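4.2 The Stitolik kit in everyday rooms

We now turn to the part of the study we had most looked forward to, which was taking the kit out of the lab and letting people use it on ordinary furniture. The Stitolik is sold by Galach as a hand-held gripper with a wrist-view camera, a charging cradle and a copy of the Lahlou software for sorting and checking recordings. A person holds the gripper and does a small job with it, and the recording is later used to train a robot arm with the same fingers. We bought our kit at the normal price and had no help from the maker beyond the printed guide.

Two rooms were used. The first was a staff kitchen, chosen for its clutter and its poor light. The second was a meeting room with a long curved table, where the clutter was lighter but the objects were harder to pick up. In each room we recorded 200 demonstrations, giving 400 in all. People worked in short turns and handed the gripper on when their wrist began to tire. They could choose where to stand, and they could come at an object from any side they liked. We gave them the name of the job and a start signal, and otherwise kept quiet.

The kitchen jobs were close to those in the printed guide: move a cup to the shelf, close a drawer, put a sponge back by the sink. The meeting room jobs were our own. We wanted things that gather on office tables and that a useful robot would have to deal with sooner or later, such as cables, paper and plug adapters. None of these has a handle. Some bend, some slide, and some are so flat that the fingers have to work at the very edge. A kit that only copes with cups would soon show its limits on a table like that, and we were delighted by how well this one held up.

Setting up. The guide asks for a calibration walk at the start of each session, in which the holder moves the gripper slowly along the walls and then over the work surface. We did this every time the room was rearranged. In the kitchen the walk went smoothly from the first try. In the meeting room it took more care: the wall behind the table is plain and grey, and glass runs along one side. The Lahlou software follows small details from one moment to the next, and a smooth wall gives it very little to hold on to. Leaving the usual bits and pieces on the table during the walk helped a great deal. So did starting at the back edge, where the wall sockets are, and moving forward only after the software had found its place.

Handling. Of everything we tried, the fingers were what people liked best. The ridged pads grip paper as readily as plastic, and they can be slid off and swapped in moments. The trigger is light enough for long turns. Several users told us that they stopped thinking about the tool after their first few recordings, and their later recordings do look calmer: fewer false starts, less hovering, a straighter path to the object. The weight sits well back in the hand. We would still like a softer grip at the heel of the palm, where two users had sore skin by the end of a morning.

The wrist view is wide, which we count as a real strength. With the fingers at the edge of a table, the recording takes in the table, the wall behind it and a good part of the ceiling. That gives the learning software plenty of background for working out where the hand is. It also takes in things one may not want, bright lamps above all. A thin light strip along the ceiling of the meeting room caused glare when the gripper was tipped upwards, and we ended up adding a line to our own instructions, asking users to keep the palm level until they were over the object.

Usable recordings. We called a recording usable if the software kept track of the gripper from start to finish and the job was done without a restart. In the meeting room, 172 of the 200 recordings passed. We think this is an excellent result for a plain room with glass in it. The failures fell into two groups. Most were tracking losses, and nearly all of those came when the user swung towards the glass with nothing close by in view. The rest were failed grasps, where a booklet slid away or a loop of cable slipped out between the pads. We did not count a slow recording as a failure. Some of the slowest are among the most useful, as they show a person feeling for the right angle and then finding it.

The kitchen set is treated separately in the next section. Its jobs are easier but its light changes through the day, and we did not want to fold the two sets into a single score.

From hand to arm. To see whether the recordings were of any use, we trained a controller on the passed meeting room set and ran it on Hiro, our bench arm, with a second pair of Stitolik fingers bolted to its wrist. It was a joy to watch. Hiro came down over a stack of paper, slowed, tipped its wrist a little and closed on the adapter sitting on top, just as our users had. It was weaker on cables. It would often take hold of the nearest loop and pull, where a person would have looked for a loose end first. We believe the wrist view is partly to blame, as the bundle fills more and more of it as the fingers close in, and the overall shape of the tangle is lost. A second camera on a stand might solve this, though it would cost the kit some of the freedom that makes it such a pleasure to use.

Notes for other groups. Readers thinking of buying the kit may like to know that the cradle charges one gripper at a time, so a second battery is well worth having. The Lahlou software runs on an ordinary desktop machine, and checking a session takes less time than recording it. Exported files open without trouble in the tools we normally use. The printed guide is clear on the hardware but thin on how to choose jobs, and we would love to see a chapter on that in the next edition. Our own job list and the settings used on Hiro are given in the appendix, in the form in which they were handed to users.

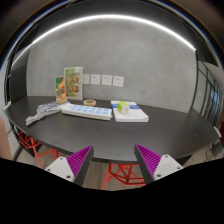 Figure 4. Wrist view from the Stitolik in the meeting room, with the fingers open at the front edge of the table. Approaches of this kind, low and from the front, were the ones our users favoured, and they leave the work surface in plain sight between and beyond the pads. The small adapter with the lime-green top, on the stack of white booklets, is the sort of target on which Hiro did best: it stands clear of its neighbours and its colour is easy to pick out. The tangled white cables further left, next to a power strip that is also white, make a much harder case, and we recommend a layout like it to anyone who wants to test the kit properly.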